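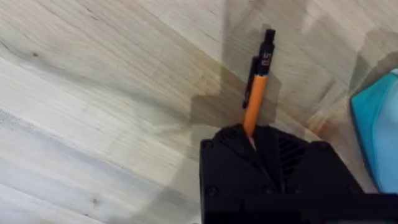

Sep 10, 2022

Up before six with the kitchen window open. First morning this month I wanted a sweater. Coffee, toast, the end of the plum jam. I meant to start on the beans but the phone rang at seven and it was Skye Crichton, wanting to know if I could take her shift at the seed library so she could drive her mother to Plellholm. I said yes and then had to hurry.

The seed library is slow in September. People bring things back more than they take them out. I had 14 envelopes in the return box, half of them with no variety written on the front. One said only "squash, good." I put it in the drawer with the other mystery squash. Zachary Tremblay came in with his dill and stayed an hour talking about his well. He has gone down 90 feet and the driller wants to go deeper. He is not happy about the price and I don't blame him.

Home by one. Ate the cold potatoes standing up.

Beans

Picked the whole back row. The Stelari beans did better than last year, when I put them in too early in May and lost most of them to the cold. The pods are dry on the lower half and still leathery on top, so I cut the vines and hung them in the shed to finish. Filled two paper sacks with what was ready. The bush beans by the fence are done. I pulled them and left the roots in.

Shelled at the table until my thumbs got sore. I weighed the first sack at 423 grams after shelling, and wrote it in the back of the garden book. Second sack tomorrow. There were some with weevil holes and I threw those to the chickens next door. I should freeze the seed for a few days before it goes in jars. I forgot to do that two winters ago and had to dump a whole jar in February. 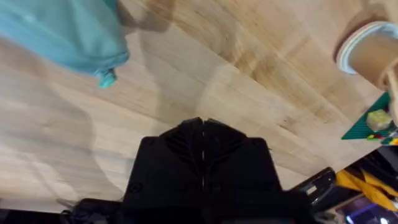

Evening

Skye called again at supper. Her mother's appointment went fine, and they stopped for pie on the way home. She asked if I had kept any of the Akl tomatoes for seed. I have three soaking in a glass on the sill and they smell terrible. She can have some when they are dry.

Walked down to the mailbox after. Water bill, and a flyer for the fall plant sale. Garlic is up to 9 dollars a pound, so I will save my own heads for planting and go without in the soup.

Need to do: rinse tomato seed, turn the compost, return Zachary's post hole digger, find the lid to the big canner. My knee is better. No rain yet and none in the forecast. Bed by ten.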